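Lultstead's Merkoner opens its doors for a summer of mending, making and swapping

21 Jun 2018

The Merkoner, the making and mending house on the old market side of Lultstead, is delighted to announce that its summer programme is now open for booking, and that it will be bigger than anything we have put on before. Over the coming weeks there will be 53 sessions, most of them free, covering everything from darning a jumper to re-seating a kitchen chair, and we would dearly love to see some new faces alongside all the familiar ones.

The house first opened its doors one rather wet December, with a single kettle and a handful of sewing machines. Last year we welcomed 800 visitors, and this summer we are hoping to reach 1,000, so do please tell your friends, your neighbours and anyone you know with a wobbly stool.
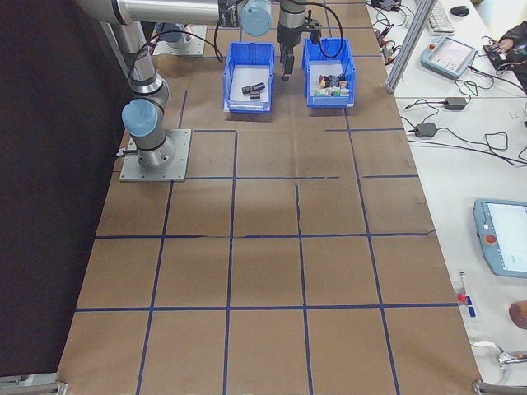 Brown paper and blue tape on the worktable.

Nermina Radulović, who runs the programme, said: "People often arrive a little shy, with something in a carrier bag that they are half ashamed of, and they leave having chatted to everyone in the room. I have seen a toaster start a friendship. We are so pleased to be able to offer more evening sessions this year, as so many of you asked for them, and we have tried very hard to keep the prices low."

The summer has been made possible by a generous gift from Bauerfeind, the family haberdashery in Trimville, which is paying for thread, glue, sandpaper and fabric throughout, as well as for the tea and biscuits (of which we get through a great many!).

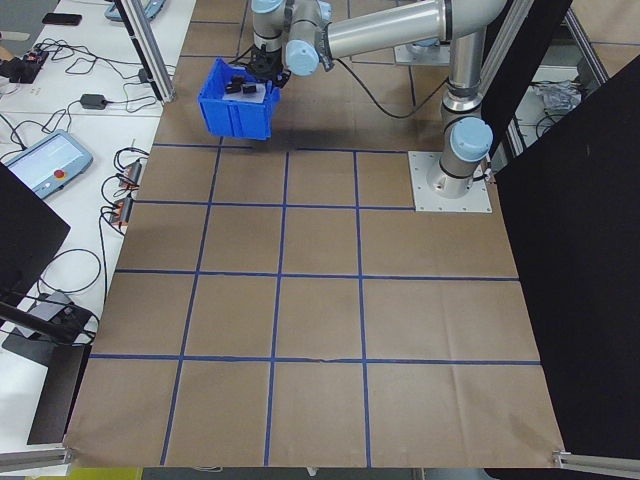
COMMUNITY AND CRAFTS

Families are very welcome at all the morning sessions, and children under 12 can come along free with a grown-up. There will be cardboard model making, button sorting and a toy swap, and the patchwork circle has kindly offered to help every visitor sew a square for a new Lultstead quilt, to be hung in the library when it is finished.

Birgit Bauerfeind said: "My grandmother sold buttons to half of Lultstead, and she would have been in her element here. It is a lovely, cheerful place and we are very happy to lend a hand."

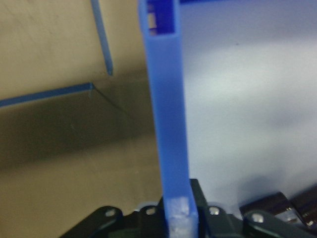
A length of blue square-section plastic tube, seen close up.

Places on the chair-seating and bookbinding courses are limited and cost £3 a session, including materials. All other sessions are free, and you can simply turn up. Bookings can be made at the front desk or at the Merkoner stall in Trimville market, where we will also be taking donations of clean fabric, wool and working hand tools.

Ends

Notes to editors

Nermina Radulović is available for interview, and journalists are welcome to visit any session by arrangement with the front desk.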